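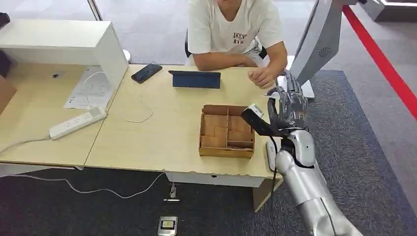 Slide 1: desk and telephone

Speaker notes: Public figures, private letters and the duty of the press office
Prepared by Marion McIver for the Urklow meeting, 28 September 2025

Slide 2. Welcome and thanks to Lorna Yule for the invitation. State at the outset that the talk concerns the handling of personal correspondence when it reaches the newspapers. It does not concern any case now before a court.

Slide 3. Background. The Kukus papers were left to the archive by the family of a retired diplomat. The collection holds 1,683 letters, of which 22 were written by persons who were then in public life. Extracts from them appeared in a Sunday newspaper in June, before the archive had finished its own reading. Pause here for the clipping.

Slide 4. What the press office did. The first enquiry was answered within 50 minutes. The reply confirmed that the letters existed and declined to discuss their contents. Alistair Nisbet then wrote to each family concerned. Two families replied through solicitors and one asked for a meeting.

Slide 5. What was done badly. The second statement used the word "alleged" of a friendship that both parties had acknowledged for years. It was withdrawn the next morning. Read both versions aloud, slowly.

Slide 6. Titles and names. Our practice is to give a person's full title at first mention and the short form afterwards. A former title should be marked as former. Kirstin MacBrayne has prepared a one-page guide, and copies are on the side table.

Slide 7. The Ševčík letter. This was the item most often quoted, usually without its final paragraph. Show the full text. Do not comment on the handwriting; the matter is still with the examiner.

Slide 8. Records. All calls are now logged in Bollinix, with the name of the caller and the wording of the answer given. The log for the Kukus enquiry runs to 86 entries. Sorcha Chisholm will take questions on access and retention.

Slide 9. Questions. Requests for copies of the letters should be referred to the archive.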